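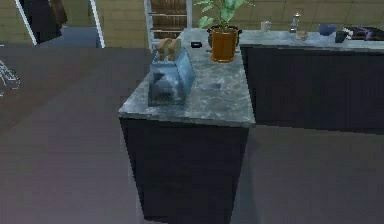
Adeel Siddiqui hat auf der Rückfahrt gesagt, er habe vor diesem Tag nie über die Arbeitsplatte in seiner Küche nachgedacht, und jetzt wolle er zu Hause sofort mit der Taschenlampe über den Stein leuchten. Mir ging es ähnlich. Ich wohne seit mehreren Jahren in Deutschland und ich habe schon zwei Küchen gekauft, aber in einem Betrieb, wo Steinplatten gesägt werden, war ich bis zum Mittwoch noch nicht.

Die Firma Wouters hat ihr Werk in Dudow, hinter dem Bahnhof und dann immer geradeaus bis zum Kanal. Im Januar macht sie einmal die Tore auf für Besucher. Man muss sich vorher anmelden, und es waren 46 Personen auf der Liste, aufgeteilt in drei Gruppen. Unsere Gruppe hat um 9.30 Uhr angefangen. Wir bekamen Gehörschutz und eine Weste, dazu Überschuhe, die bei mir zu klein waren und nach dem ersten Tor gerissen sind.

Durch den Betrieb hat uns Els Dewulf geführt. Sie spricht leise, was in einer Sägehalle ein Problem ist, und deshalb hat sie alle Erklärungen zweimal gegeben: kurz in der Halle, und dann ausführlich im Gang, wenn die Tür zu war.

Zuerst kommt das Lager. Die Rohplatten stehen dort fast senkrecht in Gestellen, immer paarweise mit den polierten Seiten gegeneinander. Im Moment sind es 2.332 Stück. Jede Platte hat einen Aufkleber mit der Nummer vom Block, aus dem sie gesägt wurde. Wenn eine Kundin eine lange Platte und eine kurze braucht, sollen beide möglichst aus dem gleichen Block sein, sonst passen die Adern nicht zusammen. Frau Dewulf hat uns zwei Stücke mit dem gleichen Handelsnamen nebeneinander gezeigt. Das eine war fast grün. Ich hätte geglaubt, dass jemand einen Fehler gemacht hat.

In der zweiten Halle wird zugeschnitten, mit sehr viel Wasser. Der Boden ist leicht schräg und das Wasser läuft in eine Rinne, wird gereinigt und kommt wieder zurück zur Säge. Der Schlamm, der übrig bleibt, wird gepresst und abgeholt. Ein Herr aus unserer Gruppe wollte den Schlamm für seinen Garten haben, das wurde freundlich abgelehnt.

Am längsten standen wir bei den Kanten. Die geraden macht eine Maschine, aber die Ausschnitte für Spüle und Kochfeld werden an den inneren Ecken von Hand nachgeschliffen. Eine Innenecke darf nie ganz spitz sein, weil der Stein dort reißt. Diesen Satz habe ich mir aufgeschrieben, denn meine erste Küche hatte genau so einen Riss, und der Verkäufer hat damals uns die Schuld gegeben.

Danach gab es Kaffee und einen kurzen Vortrag über die Pflege. Marmor verträgt keine Zitrone und keinen Essig. Für die Imprägnierung benutzt Wouters zwei Mittel, Dirkura für polierte Flächen und Zakarus für matte. Man konnte beide kaufen, die Flasche für 49 Euro. Ich habe keine genommen, Adeel schon.

Der Bus zurück zum Bahnhof fährt nur jede Stunde. Wer im nächsten Januar hingehen will, soll feste Schuhe anziehen und etwas Warmes, die Hallen sind nicht geheizt. Der Eintritt war frei.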